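Storage > Opinion > Baskets and Trays

The case for the shallow basket

Most advice on household storage starts with volume. The reader is told to measure the shelf, subtract a small clearance, and buy the largest container that fits. I think this is the wrong starting point for anything handled daily. Depth should be settled first, and for small goods it should be kept low. A shallow wicker tray with a proper rim does the job better than the deep lidded tubs that have taken over our cupboards, and it does so for reasons that can be set out fairly plainly.

I have an interest to declare. I repaired and sold cane and willow goods for 20 years, the last part of that in a unit at Fovarden with Alun Kemeys, who handled the willow side. I no longer sell anything. My views on plastic tubs were formed at a bench, usually while somebody was asking me to match one.

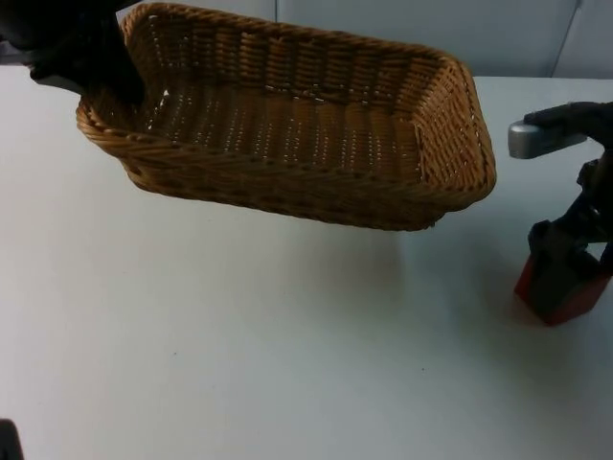 CONSTRUCTION

A woven basket carries its load in the walls and rim as much as in the floor. When it is picked up by one corner, the weight of the contents tries to rack the whole rectangle into a lozenge. The weave resists this by friction at every crossing, and the border resists it by holding the tops of the uprights at a fixed spacing. A tight over-and-under weave with a thick twisted border will take a good deal of this treatment. A loose weave with a thin border will not, and after a season or so it will sit on the shelf with one corner off the surface.

The border is where I would look first in a shop. Run a thumb along it. The strands should be packed close and should turn the corner in a curve. A tight right angle puts a kink in each strand, and the kink is where it will break. Rounded corners cost a little capacity, and the manufacturers of rigid boxes make much of this. In practice nobody packs small goods hard into the corners, and a rounded corner is far easier to wipe out.

Gaps in the weave are the usual objection. Rice goes through them, and so do pins. I accept this, and would not keep either in a basket without a cloth. For larger objects the gaps are useful. Dust falls through, air gets under the contents, and a basket held up to a window shows its own faults in a few seconds: light should come through in even rows, and a bright irregular patch means a broken or shifted strand. No such inspection is possible with an opaque tub.

Efren Maglaya, who buys for a homewares importer and with whom I have argued the point for years, holds that consistency matters more than repairability. His moulded trays from the Younis range are all identical to the millimetre and will nest, stack and ship flat to each other. Wicker varies. Two baskets from the same maker in the same week may differ enough that one slides under a shelf and the other catches. He is right about this, and anyone fitting out a stockroom with 338 bins should listen to him. A household is a different problem. It wants perhaps three trays, in places where the fit is not critical, and it wants them to last.

DEPTH

The case for low sides rests on retrieval. In a deep container the contents form layers, and only the top layer is available without disturbing the rest. Everything below is found by digging, and digging mixes the layers, so that the next search is longer than the one before. A low wall removes the problem by removing the layers. The contents lie on the floor of the tray, each one can be seen from a standing position, and the hand goes to it directly.

Sloping sides help further. A vertical wall leaves a narrow channel between itself and any square object, and fingers do not fit into it. Lean the wall outward a little and there is room to get a grip from the side. Children's blocks show the difference well. A block against the wall of a straight-sided tub has to be tipped or scraped out, while the same block in a sloped tray can be taken by two faces and lifted.

Colour deserves a mention here, although it is seldom treated as a technical matter.
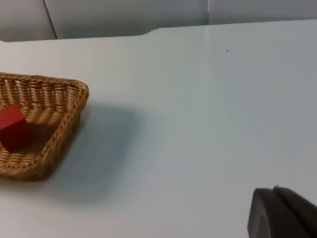 Natural wicker is a mid-tone. Dark objects show against it and so do bright ones, and the shade inside the walls is never deep enough to hide anything if the walls are low. White plastic is good for dark objects and poor for pale ones. Clear plastic, which is sold on the promise of visibility, puts a reflection between the eye and the contents and shows whatever is behind it as well.

There is also the question of what the tray stands on. A smooth tabletop is kind to a basket's underside but gives it little to hold, and a light basket will travel when something is dropped in at one end. I would not glue on rubber feet, which trap moisture against the weave. A square of thin felt laid loose underneath is enough. It should be taken up and dried if anything is spilled.

CAPACITY, AND WHAT IT IS FOR

The common complaint against shallow trays is that they fill up. I regard this as a point in their favour. A deep tub accepts goods long after it has stopped being useful, and the owner receives no signal. A tray that is full looks full. Something must come out before something else goes in, and the decision is made while the object is in the hand, where it is easiest.

I tested this in my own hall cupboard one December. The old arrangement was a Ternov tub with a clip lid, into which gloves, dog leads, torch batteries and loose keys had been going since 2000. I replaced it with a single wicker tray of nearly the same footprint and much less than half the depth. What would not fit on the floor of the tray was sorted, and most of it was thrown out or sent to the shed. The tray has stayed usable. I make no claim for this as an experiment, but I have not wanted the tub back.

There are limits. Wicker should not be kept in a laundry without ventilation, or against a heater, where it dries out and the strands start to snap at the border. It does not suit anything oily. It cannot be stacked while loaded unless the one beneath has a border stiff enough to bear it, and low-sided pieces rarely have the wall height to keep the upper tray off the contents of the lower. Where height is all the space available, a rigid system with runners, such as the Ferkum drawers, is the better purchase and I would say so to anyone.

MAINTENANCE

A basket in daily use needs very little. Brush it out with a stiff dry brush, along the strands and then across them. Once a year wipe it with a damp cloth, including the underside, and let it dry away from direct sun. Broken ends on the inside should be trimmed flush with side cutters, on a slant, so that the end stays tucked behind its neighbour. Pulling them will loosen the next two crossings.

Lift it with both hands on opposite rims when it is loaded. One corner is acceptable when it is empty. A border that has begun to unwind can be bound with a length of soaked cane for a few dollars in materials, and the repair will generally outlast the rest of the rim. I have done it for customers whose basket had cost less than the repair, and I never thought the money badly spent. A cracked tub goes in the bin.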